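Drokbridge House, shared office, level 1
Workplace inspection checklist with comments
Completed in March. Items marked OK, ACTION or N/A.

1. Entry and exits
Front door closer — OK. Adjusted after the last inspection and no complaints received.
Rear exit — ACTION. The door opens freely but the bar sticks at the left end. Kuditz to quote on a replacement.
Exit signs — OK. All lit on test.

2. Electrical
Test tags — ACTION. Two kettle leads and a power board are past their retest month. Taken out of service until tagged.
Leads across walkways — OK on the day. Keep to the floor boxes where possible.
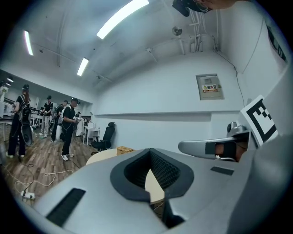 Switchboard — OK. Cupboard clear, circuits labelled. The label for circuit 16 has faded and should be rewritten.
Safety switches — OK. Push-button test done at 7 am before staff arrived.

3. Lighting and air
Light levels — OK. Lowest desk reading was 276 lux near the store room, up from last time with the new tubes. Staff there can ask for a desk lamp.
Air conditioning — ACTION. Set to 23 degrees but the east side runs warmer in the afternoon. Filters due for a clean.

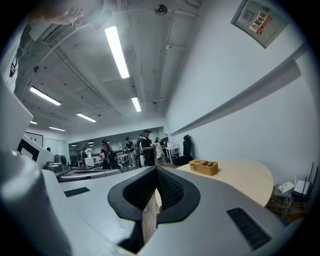 Noise — OK. The compressor next door is still audible but hasn't run past 5 pm this quarter.

4. Kitchen
Fridge — OK. Seal replaced.
Hand wash — ACTION. Dispenser empty again. Change the standing order with Taheri from monthly to fortnightly.
Barrier cream — OK. Skindent tubes in date.
Fire blanket — OK. Tab facing down, nothing stored in front.

5. Furniture and common areas
Chairs — ACTION. One gas lift sinks under load. Tagged and moved to the store room.
Tables — OK. No loose legs or splinters. Tighten bolts again in September.

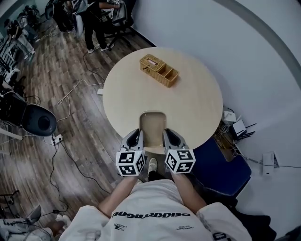

6. First aid and emergency
First aid kit — ACTION. Restock saline and the medium dressings. Box of 100 adhesive strips is unopened.
Extinguishers — OK. Gauges in the green, tags current.
Evacuation diagram — ACTION. Still shows the old assembly point. Reprint and put up at both exits before the April drill.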